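January 9, 2018

4 min read

Folding bench, second day. Writing this up fast before I lose the thread, will tidy later (won't).

Where we are: Clirkville returns room, the sort-and-fold step. Goal is still the same as October, get one way of folding kids and adult gym stuff that everybody on both shifts does the same, so the stacks fit the Rostami bins without the top ones sliding off. Right now every person folds their own way and you can tell who packed a bin from across the room.

Padded top vs. bare table. Did the morning on the bare table again to have somthing to compare with. Bare table is faster for shirts. Slick, you can drag a whole shirt around by one corner. For shorts it's worse, the leg slides out from under your hand when you bring the other one over, and you end up doing the fold twice. Padded top grabs a bit. Don't have to hold the bottom layer down. Also much nicer on the wrists after an hour. Downside, lint. It holds on to every bit of fluff and you only see it when something dark goes down on it. Need a lint roller that lives at the bench and doesn't walk off. Second downside, spray starch. DON'T use it over the padding. Do it on the bare table or not at all.

Shirts: fine. Nothing to say. Sheet from October still good, leave it.

Towels: fine too, except the bath size doesn't go in the Rostami bins lying flat. Thirds then half. Already on the sheet but someone crossed it out?? Put it back.

Shorts: this is the whole problem. Elastic waist. The gathered part wants to curl and it pulls the rest of the garment around with it, so they never start flat like a shirt does. Anything with a drawstring is worse again, but those at least you can knot and tuck.

Started each one from a dropped heap, no pre-smoothing, since that's how they come out of the cart anyway. If the method only works on shorts that are already half flat it's no use to us.

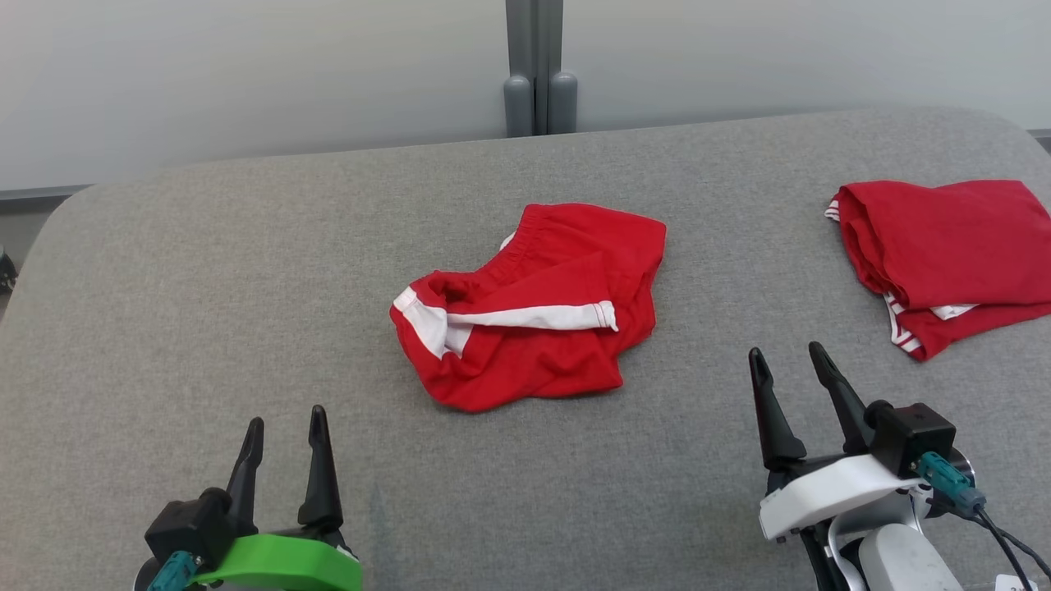 Red pair w/ white trim, start position, bunched. Padded top.

Steps as they stand after this afternoon (v5, forget the earlier ones, I threw out the sheet):

- find the waistband first. Always. Not the hem, not the trim. Trim fools you, on a contrast pair the eye goes straight to the white and you pick up the wrong edge
- both hands on the band, thumbs inside, pull it out wide until the gathers open
- one shake, down and away from you. One. Two shakes and the legs twist
- lay down with the band at the far side, hems to you
- flatten from the band down with the flat of the hand, don't pat
- leg over leg, match at the side seams and ignore the hem, hems are never even after washing
- crotch point sticks out, tuck it in square
- hem up to band, fold in half
- stack band side left, alternate every 5 or the pile leans

The alternating thing matters more than I thought. Tried a stack without it and it went over before the bin was half full. Bands are thicker than hems, so of course.

Tried putting band toward me and hems away. No. Elbows hit your own ribs on the shake. Somebody shorter might like it, ask the late shift.

Tried rolling. Looks great, takes forever, and the rolls open up in the bin the minute it gets moved. Also the tag people hate it because they can't find the size. Rolling is out, please stop bringing it up.

Inside-out pairs: turn them BEFORE the shake. I kept forgetting and doing it after and then you're back at the heap. Linings are a pain here, a bit of lining showing at the waist doesn't mean the pair is inside out. Check the seam at the side, not the lining.

Stains: anything you have to look at twice goes in the gray tub, don't stand there deciding. Bench is for folding.

Light: ok for bright colors, bad for navy and black. Can't see the side seam on navy at all after four o'clock. The Elumis lamp from the mending corner would fix it but the cord doesn't reach. Extension cord? Not across the walkway. Ask about moving the bench along the wall a little toward the outlet.

Bench height. Fine for me. Slightly low with the padded top on if you're tall, which sounds backwards but you lean into the padding. Maybe risers. Low priority.

Did 21 pairs with the final version of the steps and only had to redo the drawstring ones. Batch 3858 is what's left, 300 pieces, mostly shorts, so that's the real test. Not starting it tonight.

To do
- lint roller, tie it to the bench
- new shorts sheet, BIG letters, laminate
- restore the towel line
- outlet / lamp question
- Bondo for the chipped edge on the bare table, it's snagging knits. Sand it after this time, last patch was rougher than the chip
- ask late shift re: band near or far
- drawstrings: knot first or tuck first? havent decided. Knot first felt quicker but leaves a lump in the stack

Bins are labeled, left the cart by the door.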